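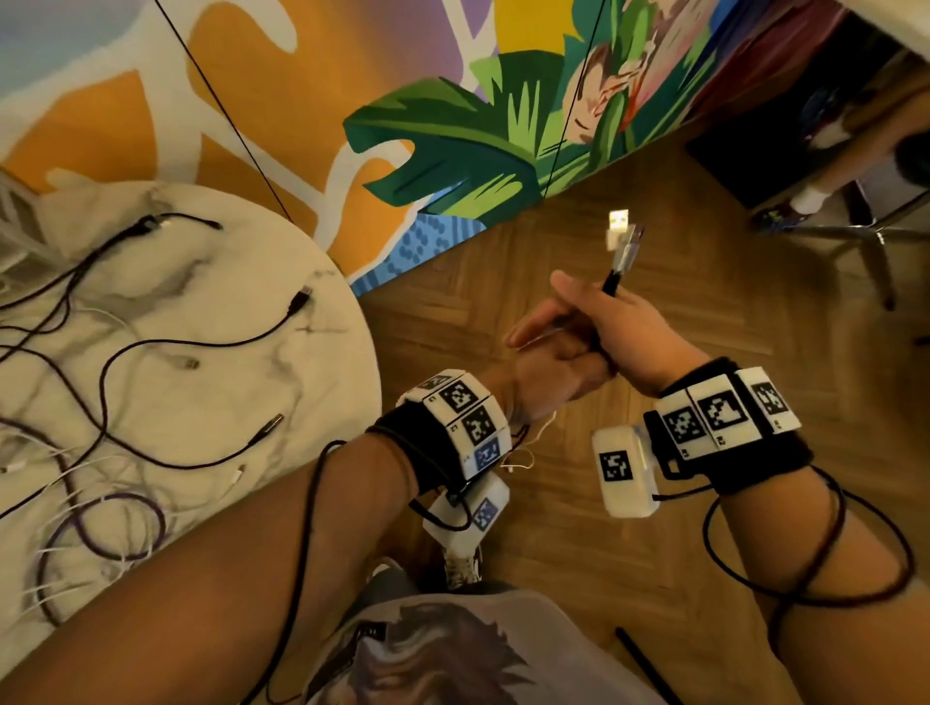

Brock Fraser wrote:
Disagree with the opening post tbh. You don't need a medical degree to do an acupuncture course but you do need to know where the lungs are. Ziline take people straight in with a weekend of anatomy. A weekend. I'd want a lot more than that before anyone put a needle near my shoulder.

Lucie F
Fair, but that's not what I said. I said the foundation year is a waste for people who already have clinical training. I've been a nurse for years, did the Dufour foundation year, and spent most of it colouring in the skeleton. Paid full whack for it too.

Brock Fraser wrote:
Ok for nurses yes. Your post said "people with a health background" and that covers the bloke on reception.

Lucie F
Oh come off it.

sheldon_chan
Can we get back to the original question, which was Dufour or Nastov for someone already working in emergency care. I'm on ambulances, rotating shifts, can't do fixed evenings. Nastov say the theory is all recorded and you only go in for clinic blocks. Anyone done it?

H. Melnyk
Did Nastov, finished in April. Recorded theory yes. Quality varies. The pulse diagnosis ones are good, the herbs ones are somebody reading slides in a room with an echo. Clinic blocks are where you learn anything. 200 supervised hours, and they do mean supervised, somebody stands there and watches you locate every point before you go in. I got sent back to relocate Stomach 36 more times than I care to say.

Blocks are fixed dates though so you'd have to swap shifts. They won't move them. I asked.

sheldon_chan
Thanks, thats really useful. How far ahead do you get the dates?

H. Melnyk
Start of the year, on paper. Mine changed once.

Leclerc_B
Going to be the grump. I've worked in A&E a long time and I don't see why anyone with that training wants to do this. Evidence for most of it is thin. Chronic pain maybe, nausea maybe. The tongue and pulse stuff – no. And I've seen a pneumothorax from a needle. One, but I saw it.

Lucie F
One. How many drug reactions have you seen in the same time.

Leclerc_B
Plenty, and we write them all down. That's my point. Who's writing down yours?

Lucie F
We have an incident book at our clinic and it gets read. Can't speak for everybody.

Brock Fraser wrote:
With Leclerc on the reporting, not on the rest. My knee wouldn't let me do stairs, had a course of treatment from a GP who does both, and it's a lot better. Could be the exercises she gave me as well. Don't much care.

Leclerc_B
It was the exercises.

Brock Fraser wrote:
Ha. Possibly.

sheldon_chan
For what it's worth I'm not planning to leave the ambulances. I'm 46, my back's not going to do another twenty years of stretchers, want something I can do two days a week later on. Pain clinic sort of thing. Our area has one that takes acupuncture referrals and the waiting list is roughly 30 weeks, so there's work.

H. Melnyk
Then check what the pain clinic accepts before you pay anybody. Mine wanted a registered professional first and the acupuncture bit second, they hardly looked at which school. If yours is the same the short course for clinicians might do you. Torkden run one. 2 terms, western style, trigger points mostly, no five elements.

Lucie F
Torkden is dry needling with a nicer brochure. If you want Chinese medicine it's not that.

H. Melnyk
He wants to work in a pain clinic Lucie.

Lucie F
I know what he wants, I'm saying he should know what he's buying. The people I trained with who did the short one first nearly all came back and did the long one after, so they paid twice.

Leclerc_B
If you must do one do Torkden. At least the anatomy teaching is done by physios. Colleague of mine did it, came back knowing more about the rotator cuff than I do, was unbearable for weeks.

sheldon_chan
Ok going to ring the pain clinic first and ask who they take. Insurance is the other thing – does my existing cover stretch to needling or is it separate?

H. Melnyk
Separate for me. Get it in writing whatever they say on the phone. And ask about working from home if you're going to, mine excluded it and I only spotted it at renewal.

Brock Fraser wrote:
Also ask if students are covered in the clinic blocks. Ziline's weren't when I looked, you had to sort your own. May of changed since.

sheldon_chan
Will do. Off to a night shift, will post back when I've spoken to them.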